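Monthly Walkthrough, Ekex Packing Room and Stock Area
Month: September
Done by: Eliseo Rosales
Reviewed by: Shayne Pomare

Marks used: OK, FIX (needs work before the next walkthrough), N/A

EXITS AND AISLES
1. Main aisle clear, full width: OK
2. Rear exit opens from inside without a key: OK
Comment: Door sticks at the bottom. Opens with a push, but plane it before the weather turns.
3. Exit signs lit: FIX
Comment: Sign over the stairs is dim. Replacement ordered from Protetti.
4. Stairs clear, handrail tight: OK

FIRE
5. Extinguishers on hooks, gauge in green: OK
6. Extinguisher tags signed this month: FIX
Comment: The one by the sink was missed last month. Signed it today. Shayne, please add it to the list on the door, it isn't on there.
7. Nothing stored within 18 inches of sprinkler heads: FIX
Comment: Top row of flat boxes in bay 3 is too high. Took down two bundles. The rest need a ladder and a second person.

SHELVING
8. Load labels posted and readable: OK
Comment: Bays 1 to 4 say 400 lb per shelf. Bay 5 says 300. Keep the Tiwari jars out of bay 5.
9. Uprights straight, anchors tight: OK
10. Pallet rack, bottom beam, limit 2,000 lb: OK

TABLES AND PACKING SUPPLIES
11. Tabletops free of splinters and sharp edges: OK
12. Cutters closed and in the tray: FIX
Comment: One left open under the tape roll.
13. Bag handles checked before a bag is filled: OK
Comment: Pulled a few from the new Ondomico carton and tugged both sides. No tears. Bags over the weight on the carton get doubled.

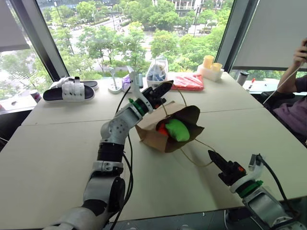
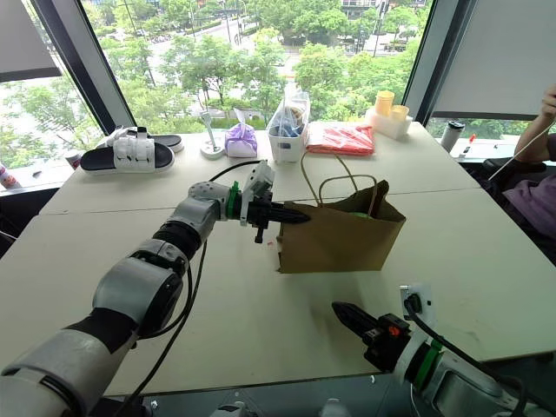

Items 11 and 13: tabletop and kraft paper bag.

14. Carton stack no higher than shoulder: OK

ELECTRICAL
15. Panel door closes, three feet clear in front: OK
16. No extension cords used as permanent wiring: FIX
Comment: Fan by the loading door is still on one. Same as last month.
17. Outlet covers whole: OK

FIRST AID
18. Kit stocked: FIX
Comment: Low on medium bandages and eyewash. Kit number 188.
19. Emergency numbers posted by phone: OK

Reviewer notes (S. Pomare): Item 16 can't carry over again. Move the fan or get an outlet put in. I'll help with bay 3 after the 2:00 pickup. Item 6 added to the door list.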